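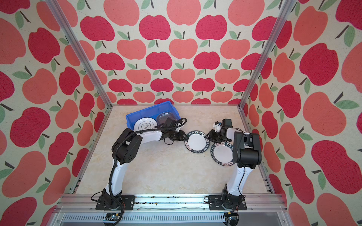 A comment from the course board, unnamed: why plan for both arms together at all, two planners and a lock on the middle of the table would be a lot less code. Fair. We did it that way last November. It works until both arms want the middle, and with plates they want the middle all the time. One holds the lock, the other waits with a plate in the air, cycle time goes to pieces. Then someone shrinks the locked region to win the time back and now you have rims almost touching and no planner that knows it.

So: one planner, both arms, one joint state. Most of today is about what that costs.

Week notes, 19 April 2024
Bimanual handling of tableware: state, planning, control

Bring the printout from last week. Sections numbered as on the board, I skipped some.

1. What goes in the state

Joint positions both arms, gripper openings, and for each held object a transform from gripper to object. People forget the last one. A plate gripped at the rim is a long thin thing sticking out of the hand, and the collision model of the arm has to grow by that much the moment the jaws close. In Teltoma this is the attach call. Attach on grasp, detach on release. If you attach and never detach the planner carries a ghost plate around for the rest of the run and refuses perfectly good paths. Common bug in the lab reports, check for it first.

Also keep object pose uncertainty. A plate held by the edge can rotate about the grip. Don't store one pose, store a pose and a covariance, and inflate the collision shape along the direction you are least sure of.

2. Perception

Fixed view gives you the table. Wrist view gives you what's in front of the hand. Neither one is enough by itself. Fixed view loses whatever is behind the side of the bin, wrist view loses everything else, and the wrist extrinsics are only as good as your joint encoders plus the mount.

Hemero runs detection on both and merges. Merge rule for this course: fixed view proposes, wrist view refines once the hand is near. Don't average the two. Averaging a good estimate with a bad one gives you a medium one that no longer says where it came from.

Trouble cases, in the order they hurt:
– clear glass in a blue bin. You get the color of the bin through the bowl, depth goes straight through or comes back as noise
– nested plates. Rims overlap, the detector says one plate, the gripper closes on more
– glossy centers. Reflection of dark things gets read as an edge
– printed rims. Good for you mostly, lettering gives texture to track. But the print repeats so rotation can lock on to the wrong repeat

For nested plates count the rim edges along a line across the stack. Crude, works better than the mask. For glass: segment in RGB, ignore depth inside the mask, fit the shape to the outline.
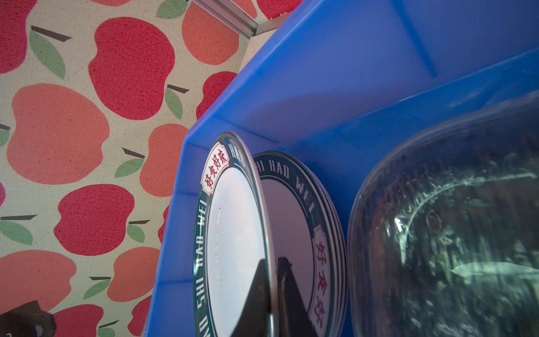 3. Planning

Sampling planner on the full two-arm space. Fourteen or twelve dimensions depending on your arms, check the config. Budget is 2,000 samples per query, after that Teltoma returns failure and you must handle the failure. Retrying with the same seed is not handling it.

Things that make the space smaller:
Fix the order of objects before you plan motion. Task layer picks the order, motion layer never changes it.
Coordinate on a time axis. Plan a path for each arm, then slide one against the other. Cheap. Fails when the paths cross in a way no delay can fix, then fall back to the full search.
Cache the approach poses to the bin. The bin doesn't move much, but check it at the start of every run and throw the cache out if it did.

Order matters more than people expect. Anything lying in front of the bin is an obstacle for everything that comes after, so clear the near row first even if the back plate is easier to grasp. Flat dishes on a flat table are the hard grasp anyway,
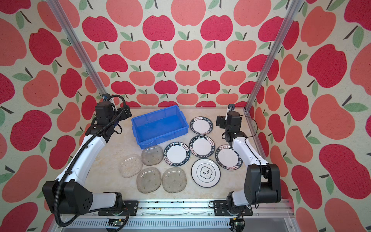 because the finger has to get under the rim and there is very little room under there. Round plates with a wide rim are ok, come in low, tilt, close. For dishes with rounded corners go for the middle of a straight side. Corner grasps slip in rotation, see section 1 about the covariance.

Score each grasp on three things: clearance to neighbours, reach for the arm in question, and whether the bin insertion is possible from that grasp with no regrasp. Weight the third one highest. A regrasp costs you a full plan–close–open cycle and usually the other arm has to wait.

4. Control

Juren loop is 400 Hz. Planner output is way slower, so interpolate, cubic is fine, and clamp velocity after interpolating, not before (I wrote it the wrong way round on the board, sorry).

Near the bin switch to compliance. Stiffness down in the insertion direction, keep it up sideways. Ceramic against a plastic wall is forgiving, ceramic against ceramic isn't. Contact threshold lives in the Rustad config file, don't hard code it. Trigger on five consecutive readings over threshold, one reading is noise.

Gripper force: close on position, hold on current. If the current drops while position stays the same the object is gone, stop both arms and detach.

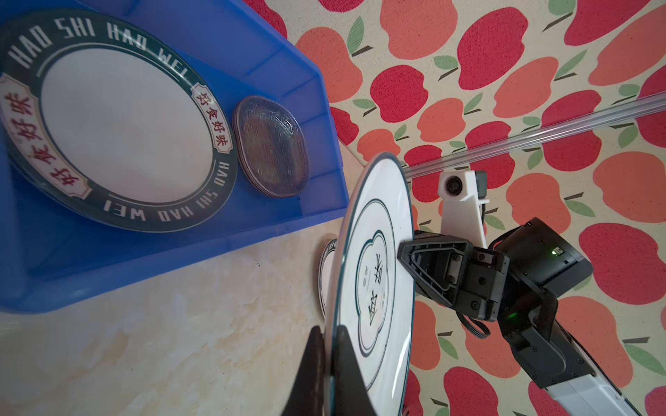

Do we replan when the held plate turns in the grip?
Only when the turn exceeds the inflation margin from section 1. Inside the margin the path is still valid, update the attached transform and keep going. Outside it, pause that arm, re-estimate from the wrist view, plan again from where you are. The other arm can finish its current segment if the segment stays clear of the new shape.

5. Logging

Everything gets one clock. Camera stamps at capture, not at arrival. Half of teh strange results in the last lab were stamps taken on arrival, the plate apears to lag the hand and people tuned the controller for a week to fix it.

Log planner seed, sample count, reason for failure, attach and detach events. Joint states at full rate, images at whatever the camera gives you.

For the lab

Run the insertion task with the time-axis coordinator, then with the full search, same object order. Report planner time, wait time per arm, regrasps. Four pages max, plots included. State which Teltoma version you used, the attach call changed its arguments between versions.

Reading: chapter on multi-arm planning in the course reader, skip the proofs. The glass segmentation notes are in the Hemero folder, second half only.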